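# Skovlow Tabletop Kitchen Set

Last updated: June
12 comments · 3 shares

Skovlow is a collection of short recordings of small kitchen jobs done on a table: putting food in a pot, stirring it, moving a cutting board, clearing up. There are 300 recordings. I kept 134 of them in the main folder and put the rest in `extras`, mostly repeats of the same stirring job with very little changed.

## What is on the table

The food and cookware are small and brightly colored, which makes them easy to tell apart and not much like a real kitchen. Anyone hoping to learn how people cook from this should look elsewhere. Stirring two solid pieces in a pot is a long way from stirring soup.

The other objects are there as clutter. I have doubts about how well that works. Real clutter piles up for a reason, and ours was put down by hand from a list. Still, a wrench near the pot does at least break the habit of assuming that everything on the table is food.

A typical layout for the stirring job has the white slotted spatula over the blue pot, with an orange item and a red one inside, a green vegetable off to the left and the pink cutting board toward the back right. 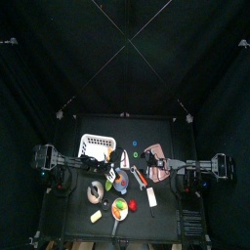
## Labels

Each recording has one line of text naming the job and the main object. The names come from the Sasen word list, which is blunt:

- `vegetable_green` covers anything green and roughly vegetable-shaped
- `basket` means any open container with slotted sides
- `tool` covers wrenches and anything with a handle that isn't for cooking

The Mbeki subset uses finer names. I checked 10 of its recordings against the Sasen labels and disagreed with both lists often enough to leave them unmerged.

## Known problems

"Stir" is a generous word. Some recordings under that label show one slow push and nothing more.

"Tidy" has no agreed end point – some stop when the pot is empty, others when the board is clear. Please don't report a success rate on it without saying which rule you used.

The Tenora index lists 896 entries. That number counts separate clips, several per recording, so don't quote it as the size of the set.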